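Ticket 335 — Grip slips in yaw when placing CPU over socket
Project: Puven arm, shared bench
Status: Open
Priority: Normal

Summary
The arm picks the processor from the tray without trouble. On the way down to the socket the chip rotates a little between the fingers, and the placement routine stops on the alignment check. Donor machine is the Dell workstation we use for all the socket tests. Fingers are the black printed set, version 3.

Steps to reproduce
Home the arm. Load the profile "socket_slow". Run pick, then hover. Hold at hover and compare the chip edges with the retention frame.

Expected: chip level and square to the socket.
Observed: chip tilted in the grip at hover. Lid still has old paste smeared on it. 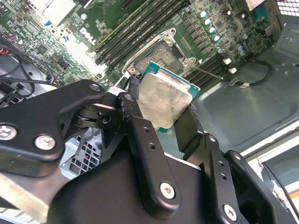
Kalkidan Dinsa

I ran the hover step 39 times with the same profile. The stop came at different heights, so I don't think it is a bad waypoint. Grip force was left at the default. Joint readings in the log look normal right up to the stop.

Things checked so far:
Finger screws tight. No change.
Wrist zero redone with the Rajput script. No change.
Speed cut by half on the last move. Fewer stops, but they still happen.
Load lever and plate clear of the approach path.

Not checked yet: finger pads. They were cut from the Erkodia sheet, and I suspect one is thinner than the other. Please don't lower past hover until this is sorted out — the pins in that socket won't survive a chip coming in on one corner.

Update
Swapped both pads for new ones cut from a single piece and measured them before gluing. Also changed the pick point so the fingers close nearer the middle of the chip. Load plate open, Intel chip held short of the socket for the next check.
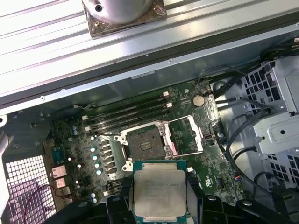
Ulton, May

Ran the alignment check again after the pad change. It passed on the first 2 tries and stopped on the next one with the same yaw error, smaller than before. I have saved the log under this ticket number.

Next: raise grip force one step at a time and repeat the hover test. If the error stays, I will print fingers with a shallow ledge for the substrate. Bench is booked for Wednesday evening. Leave the profile as it is until then.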